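**Tecnología de encapsulado – Tema 6: unión por hilo (wire bonding)**
Apuntes de clase. Revisión del 5 Jun 2024.

Estas notas siguen el orden de la clase y dan por leído el tema 5 (fijación del chip). Lo que aparece marcado como «taller» se ve en la práctica y entra igualmente en la evaluación.

## 6.1 Qué se une y con qué

La unión por hilo conecta los pads metalizados del chip con los terminales del encapsulado o con las pistas del sustrato. Los materiales habituales son oro, aluminio (con un pequeño porcentaje de silicio en los diámetros finos) y cobre. La plata aleada se usa menos y no la tratamos.

El hilo fino va de 15 a 75 µm. A partir de 100 µm se habla de hilo grueso, casi siempre de aluminio, para electrónica de potencia. En el módulo Pruvus que usamos como caso de estudio hay hilo de 500 µm en los emisores y de 200 µm en las conexiones de puerta. La diferencia responde a la corriente y al tamaño del pad, que en la puerta es mucho menor.

## 6.2 Métodos

**Termocompresión.** Calor y fuerza, sin ultrasonidos. Temperaturas de interfaz por encima de 300 °C. Casi en desuso para hilo, aunque el principio sigue vivo en la unión de cinta.

**Ultrasónica.** Fuerza y vibración a temperatura ambiente. Es el método propio del aluminio, con herramienta de cuña. La vibración rompe el óxido superficial y deja metal limpio en contacto. No hay fusión: la unión se forma en estado sólido.

**Termosónica.** Combina los tres parámetros: fuerza, ultrasonidos y una temperatura moderada, normalmente entre 120 y 220 °C. Es el método del hilo de oro con bola.

## 6.3 Bola y cuña

En la unión por bola, una descarga eléctrica funde la punta del hilo, que sobresale del capilar, y forma una esfera. El capilar baja, aplasta la bola sobre el pad, sube, traza el bucle y hace la segunda unión, en forma de media luna. Desde la primera unión se puede salir en cualquier dirección, y de ahí su velocidad.

En la unión por cuña el hilo entra inclinado por detrás de la herramienta. Las dos uniones tienen la misma forma y el bucle debe seguir la dirección de la cuña, así que hay que girar la pieza o el cabezal antes de cada hilo. A cambio, admite pasos más estrechos y bucles más bajos. La cinta se une siempre con cuña y se prefiere en microondas, donde su menor inductancia compensa el montaje más lento.

| | Bola | Cuña |
|---|---|---|
| Hilo | Au, Cu | Al, Au |
| Temperatura | 120–220 °C | ambiente (Al) |
| Dirección | libre | fija |
| Velocidad | alta | media o baja |

## 6.4 Parámetros

Se ajustan en este orden: fuerza, potencia, tiempo. La temperatura se fija al principio y no se toca durante el ajuste.

- Potencia baja: el hilo no se adhiere o se levanta en el ensayo de tracción.
- Potencia alta: deformación excesiva, talón fisurado.
- Fuerza alta: riesgo de cráter bajo el pad.
- Tiempo largo: poca mejora a partir de cierto punto y más deformación.

En hilo fino de aluminio, una anchura de unión entre 1,3 y 1,7 veces el diámetro suele dar buen resultado. Es una guía de arranque – el criterio de aceptación lo fija siempre la norma aplicable.

## 6.5 Ensayos (taller)

**Tracción.** Se coloca un gancho bajo el bucle y se tira hasta la rotura. Se anotan la fuerza y el modo de fallo. Un valor alto con la unión levantada del pad es peor noticia que uno algo menor con rotura en mitad del hilo. La geometría influye mucho: con un bucle plano, la misma fuerza en el gancho supone más tensión en el hilo.

**Cizalladura.** Solo para la bola. La herramienta empuja lateralmente a pocos micrómetros de la superficie. Si roza el pad, la lectura no vale.

El lote de prácticas de May tenía 437 hilos ensayados a tracción. Los datos están en la hoja «Lumance» del aula virtual, con una columna para el modo de fallo que hay que usar en el ejercicio 2.

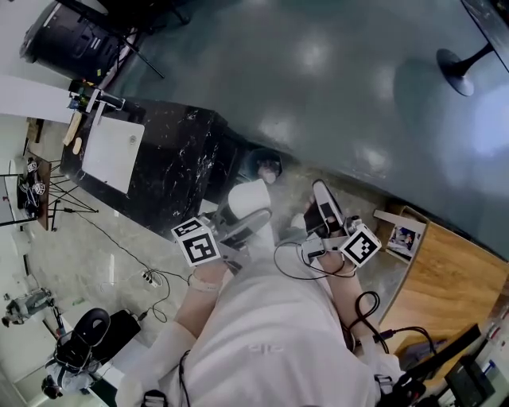 Zuzana Mikuš preguntó si un talón fisurado que supera el ensayo de tracción puede darse por bueno. Su argumento era que el valor mínimo se cumple y que la fisura solo se aprecia con muchos aumentos.

La respuesta es que depende del ciclo térmico previsto. La tracción mide la resistencia en ese momento y no dice nada de la fatiga. En un equipo con encendidos frecuentes, la fisura crece con cada ciclo y el hilo acaba abriéndose por el talón. En la práctica se rechaza y se revisan la potencia y la trayectoria del bucle.

## 6.6 Ejercicios

1. Explique por qué la unión por cuña obliga a orientar la pieza y la unión por bola no.
2. Con la hoja «Lumance», separe los resultados por modo de fallo y calcule media y desviación típica de cada grupo. Comente si tiene sentido dar una media única.
3. Un pad de aluminio con hilo de oro pasa muchas horas a 175 °C. Indique qué compuestos se forman y cómo afectan a la resistencia de contacto.
4. Proponga un orden de ajuste para una cinta de oro sobre sustrato cerámico.

Entrega en PDF, por parejas. Las dudas sobre el ejercicio 2, a Matěj Vlček.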